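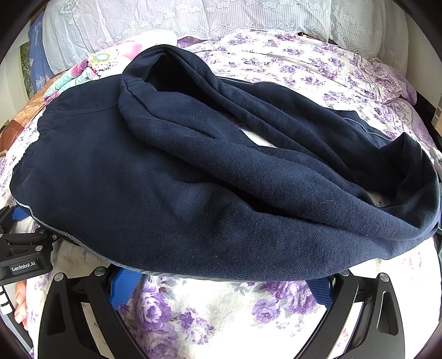

Our project looked at lint – where it comes from, which fabrics give off the most, and how much of it a cheap filter can catch before it goes down the drain. We picked the topic after a class visit to the Wultow water works, and I have been boring my family with it ever since! Dark fleece is where the problem is easiest to see, and the navy sweatpants on the rose-print sheet have small specks of lint all over them. Pale cotton sheds too, but you have to look much harder.

Home | Projects | Textiles | Archive | Contact

What we did

We washed 24 loads in the school laundry room, each with the same soap and the same short warm cycle. Ten loads were fleece, the rest were cotton or mixed. A Flinis mesh bag was tied over the drain hose, and after every load we dried the bag overnight and weighed what was in it. Our kitchen scale was too jumpy for this, so the chemistry lab lent us a better one. That one change made the numbers so much nicer to work with.

What we found

Fleece won by a mile. On average it left nearly 17 times the weight of fluff that plain cotton did, and brand new fleece was the worst of all. By the fifth wash the amount had dropped a lot, then it stayed about level. Mixed loads were messy (towels throw everything off) and I would leave towels out next time.

The really fun part was the microscope. Cotton fibers look like flat twisted ribbons, while polyester ones are smooth and round, so once you get your eye in you can sort them pretty fast. We found polyester in the cotton loads as well, probably left in the drum from the load before. We ran an empty rinse between loads after that.

Still to do

We only had one machine, a front loader, and the 2 bags we bought were the same mesh size. In November we want to try a top loader and a finer mesh from Lisach.

August 2019

3 comments | 12 shares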